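About Calvo Robotics

Calvo is a small research company in Clinham. We work on one problem: how a robot with two arms can learn kitchen chores from recordings of those chores being done. We do not build arms, and we do not sell a household robot. We develop a training method, test it, and publish what we find, including the parts that did not go well.

The company started in March, in a rented unit at the Urkerstead business park, with a used workbench and a pair of arms bought secondhand. Most of our income comes from licensing our labeling software, and the rest comes from contract work for makers of arms and grippers.

What we work on

A chore like moving food from a box to a bowl looks like one action to a person. To a robot it is a long string of small ones: reach, line up, close, lift, carry, lower, open, back away. Most training methods take the whole recording from start to finish and ask the model to copy it. We found early on that our models learned the slow, easy stretches well and the short, difficult ones badly. A reach across a counter can take up most of a recording. The moment when a gripper meets the edge of a bowl is over very quickly, and it is usually where a run fails.

Our method is called Lurkent. It cuts each recording wherever a gripper touches something or lets go of it. Every piece gets its own label, and the pieces on either side of a contact count for more in training than the long reaches between them. Nothing is thrown away, and the original recording is kept whole so that the cuts can be checked or redone.

We record with both arms in view and with everyday kitchen things on and under the counter. Motion blur stays in the training set. A model that has only seen sharp pictures does poorly when an arm moves fast, and arms do move fast.
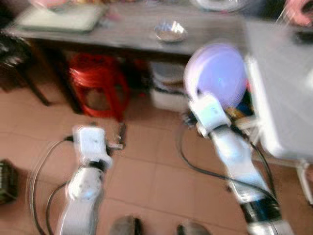 Surely the blurred parts teach it nothing, wrote one reader of our first report, and you would be better off slowing the arms down until every picture is clean. We tried it. Slow recordings gave us cleaner labels, but the models trained on them hesitated near contact and sometimes stopped short of the object. We went back to normal speed and changed the labeling instead. The cut is now placed using the motor readings from the arm, with the pictures as a second check, so a blurred picture does not move the cut.

How a recording becomes training data

The arms are steered by an operator during a recording. The operator gets a written task, such as "take the lid off the pot and set it down," and does it in whatever way comes naturally. We do not script the path. Two operators given the same task will often use different hands, and we want both versions.

After the session, the software proposes the cuts. A person goes through them and accepts, moves or removes each one. The review is the slowest part of our work. We have looked at dropping it several times and have kept it each time, mainly on account of handovers between the two grippers, where the software still places cuts too early.

Objects are left as they are. We do not put markers on bowls or paint handles a bright color. Steel reflects the light and clear plastic is hard to pick out from what is behind it. Those are things a kitchen robot has to deal with. 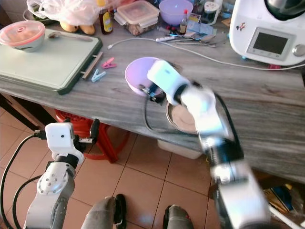 The right gripper over a lavender bowl at the front of the counter.

Labels are kept short. Each one names the arm, the action and the object, in that order. Our first set of labels used full sentences and had far too many ways of saying the same thing. "Pick up," "grab," "take" and "lift" were four separate actions as far as the model was concerned. We rewrote the whole set and now use a fixed word list, which is included with the software.

What we have found so far

The first full study used 1,525 recordings. After cutting, they gave us nearly 3,000 contact segments that passed review. We trained one model on whole recordings and one with Lurkent, using the same arms, the same counter and the same amount of computing time. The Lurkent model finished more of its test runs, and most of the gain came from tasks that involve the rim of a container: lowering a gripper into a pot, lifting a bowl by its edge, taking hold of a lid.

On tasks with little contact, such as pushing a box along the counter, we saw no difference that we would stand behind. On tasks with soft packaging, the Lurkent model did slightly worse. We think this is a labeling problem. A plastic bag shifts and settles after the gripper lets go, and our cut comes before the bag is done moving.

Containers take up a large share of our work for this reason. A gripper that goes down into a steel pot has very little room to be wrong, and the rim often hides the fingers from a camera mounted higher up. 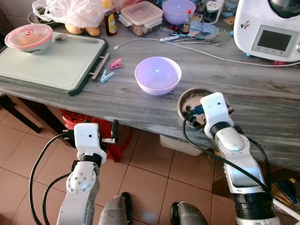 How we test

Test runs are done on arrangements that were left out of training. We move the objects before each run and start the arms from a different position. A run counts as a success only if the whole task is finished without help. If an operator has to step in, it is a failure, however close the robot was to finishing.

Each task is run 5 times per arrangement. We know that is a small number, and we say so in our reports. More runs per arrangement would mean fewer arrangements, and so far we have learned more from changing the setup.

We also test with more than one work surface in reach. A model trained at a single counter tends to learn the height of the counter along with the task, and it will then lower a gripper to that height wherever it happens to be.

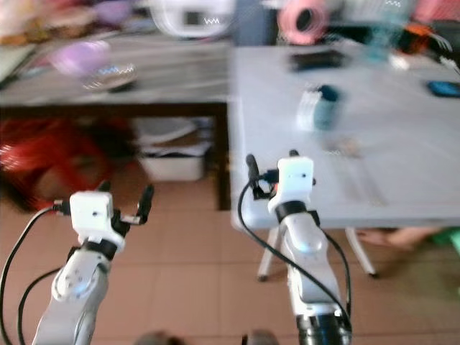
Height errors of that kind were common in our early models and are less common now that we vary the starting position of the arms. They have not gone away. When one happens, the gripper closes above the object or presses down on the surface, and the safety limit stops the arm.

Working with us

We license the Lurkent labeling software to companies and to schools. The school license is free for teaching and for published research. Contract work usually begins with a short trial on the client's own arms, and we ask to be allowed to publish the method, though never the client's recordings.

Visits to the Clinham lab are by appointment. Please use the contact form and tell us which arms and grippers you use, how your recordings are stored, and whether you have motor readings as well as pictures. Lurkent needs both.

Page last updated Nov 1, 2020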